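4. Recording your progress with the Sokano body scale and tape

This section explains how to take your first measurements and how to keep them in the Sokano diary. Please complete section 3 (charging and pairing) before you begin. The first session takes 10 minutes. The following ones are shorter.

4.1 Before you start

Place the scale on a hard, flat floor. Carpet gives a wrong reading, also a thin one. If you have only carpet at home, put a firm board under the scale and use the same board each time.

Choose a moment of the day that you can keep. We recommend the morning, after the toilet and before breakfast. If you work at night, take the first hour after you get up.

Caution: Do not use the body composition function if you have a pacemaker or another implanted electrical device. The weight function alone is safe to use. See 4.4 for how to switch the other one off.

Caution: If you are pregnant, or if you had an operation recently, speak with your doctor before you set a goal of any kind.

4.2 First weighing

1. Press the middle of the scale lightly with one foot and take the foot away. The display shows 0.0.
2. Step on with bare, dry feet. Stand still and look forward, not down.
3. Wait until the number blinks two times. The body composition reading follows, and it needs a few seconds more.
4. Step off. The result goes to the diary when the telephone is near.

Note: If the display shows E7, the feet were moving or the skin was too dry. Wipe your feet with a damp cloth, dry them and repeat from step 1.

4.3 Measuring with the tape

The tape tells you things the scale cannot. Many users see a change at the waist while the weight stays the same for weeks.

1. Push the end of the tape into the slot until it clicks.
2. Measure the waist half way between the lowest rib and the top of the hip bone. Breathe out normally. The tape should touch the skin and must not press into it.
3. Measure the hips at the widest place, with the feet together.
4. Measure the upper arm and the thigh on the same side every time. The diary asks you once which side you use — you can change it later, but the old values are then shown in grey.
5. Press the button on the tape after each measurement to save it.
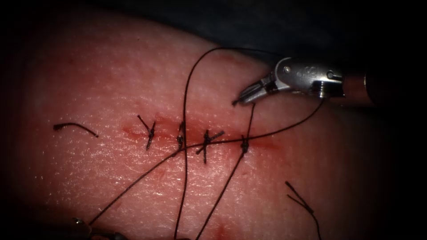
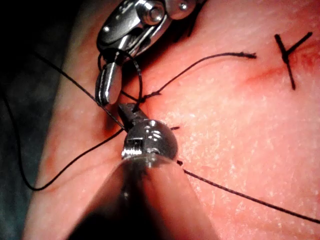
6. When all four values are saved, hold the button until the tape rolls back by itself. Keep your fingers away from the slot while it rolls.

Caution: Do not put the tape over broken skin or over a wound that is still healing. Leave this measurement out and choose "Skip" in the diary. The other values are still counted.

4.4 Settings in the diary

Open Settings, then My body. You can do the following there:

Weight only: switches off the body composition function.
Hide numbers: shows the line of the graph without figures. Some users find this more pleasant.
Reminder: one message each week or each month. Daily reminders are off when you receive the product.

The memory of the scale holds 724 readings without a telephone. After this the oldest reading is deleted first.

4.5 Comparing two dates

1. Open the diary and touch the graph.
2. Choose the first date, for example in January, and then the second.
3. Touch Compare. The two sets of values are shown side by side.

Do not compare one day with the next day. Weight goes up and down with water, salt and sleep, and this says little about your training.

For questions about this section, write to Niamh Doherty at the Sokano help desk and give the number printed under the battery cover.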